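Untangling and sorting a box of jewellery – best way?

Asked by Urkel, 6/11/22

I've finally tipped out my jewellery box and I'm loving it, I'd forgotten half of what I own! Necklaces and bracelets are laid out on the bed so I can see what's what. 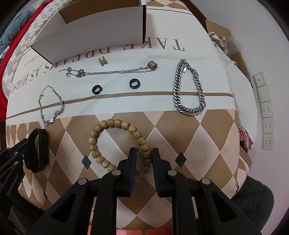 Chains, rings and the sparkly bits

How do you all store chains so they don't knot up again? The cardboard box has to go back in a drawer.

2 answers

Paulauskas
Ooh, lovely job! Do up every clasp first, then thread fine chains through a drinking straw. Heavy curb chains can lie flat on a bit of felt – they hardly ever tangle. Rings in an egg box, it's brilliant.

Tendach
straws, yes. or little bags

Urkel replied:
Straws it is! I've kept the box on the bed with me for the small metal bits, and the red blanket on the other bed is staying put until I've finished. 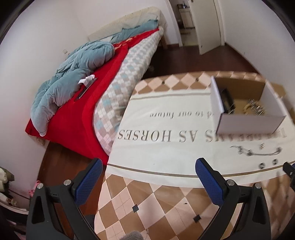
Fodstead Make Do and Tidy Club – Home Storage board

Markos Andreadis
Pop a strip of felt in the bottom of the box before anything goes back, and keep silver apart from the rest. Mine has stayed neat since June!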